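Home | Course notes | Reading | Session 5 | Contact

Alivstead Evening School
Household Skills, Session 5: Making a bed from scratch
Notes by Canan Kurtuluş

Welcome back! Last time was cupboards and I promised you something with more fabric in it. Tonight is beds, and I love this session, as it's the one people go home and use before they've even taken their shoes off.

Before we start: your laundry diaries from session 4 are marked and on the side table. Luzius, yours is under the kettle tray, sorry about the ring on it.

1. Words we'll be using

Fitted sheet - has elastic and grips the mattress.
Flat sheet - no elastic, needs tucking. Can go underneath you or on top.
Turn-back - the strip of top sheet or quilt folded down towards the foot so you can get in.
Drop - how far a cover hangs down the side of the bed.
Staging - where you put things while you work. A chair, the end of a table, a clean patch of floor, whatever you've got.

2. Stripping

Take everything off, one layer at a time, and shake each layer as it comes. Please don't grab the lot in one armful! I did this for years and I have washed two pairs of glasses and a library card.

Make two heaps: washing, and going back on. Keep a good gap between them. In a small bedroom the heaps nearly always end up against a wall, and that's fine as long as you can still get all the way round to the side you're working on. If the bed is pushed into a corner, pull it out by a hand's width first. You'll save your knuckles.

Open the window, if you have one, and leave the mattress bare for 12 minutes. (Why 12? It's how long my tea takes to cool.)

3. The bottom sheet

Work from the far corner back towards yourself. With a flat sheet, lay it out loosely and look at the overhang on both sides before you tuck anything. A standard double in the Zilis range we use in class is 153 cm across at the mattress, and people are always surprised how quickly a sheet runs out when it starts crooked.

Patterned sheets are a real help to beginners. Spots, checks and stripes all show you straight away when the cloth is twisted, and a contrasting border is better still: follow it with your eye along the edge and any wobble jumps out at you. Plain white is the hardest of the lot, whatever the hotels would have you believe.

4. Corners

We'll do these in pairs. Tuck the foot end, lift the side edge about a forearm's length from the corner, lay the triangle on top of the mattress, tuck what hangs, bring the triangle down, tuck again. It will look dreadful the first time. Do it three times and it suddenly looks lovely, and then you'll want to do everybody's.

5. Layers and mixing

Now the fun part. Very few homes own one matching set, and I think beds are nicer for it. You can put a spotted sheet with a cartoon quilt and a striped cover and it will still look cared for if you pay attention to the folds. 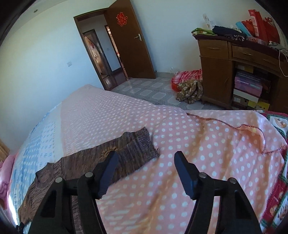
My own rule is to let the loudest pattern hang down one side, where it gets a decent drop, and keep the softer colours up by the pillow. A pale blue and white blanket calms down almost anything. Pink next to red frightens people, but do try it before you decide! Spare blankets can stay in the heap until the sheet is properly flat. Once that's done, add them one at a time and smooth from the middle outwards.

6. For next time

Make one bed at home and time yourself. Viktória managed it in 17 minutes last term with a cat in the room. Write down which step took longest. Sheets to borrow are in the Schwaiger cupboard, shelf 171, and please sign them out.

Comments

Mathias Rainer: Tried the triangle corner on a bunk bed. Top bunk. Would not recommend, but the bottom one came out very well.

Hubert Lehner: Is the turn-back supposed to go over the blanket or under it? My wife and I disagree.

Canan Kurtuluş: Over, Hubert! It keeps the wool off your chin. Send her my apologies if that was the wrong answer.

Viktória Katona: It was two cats.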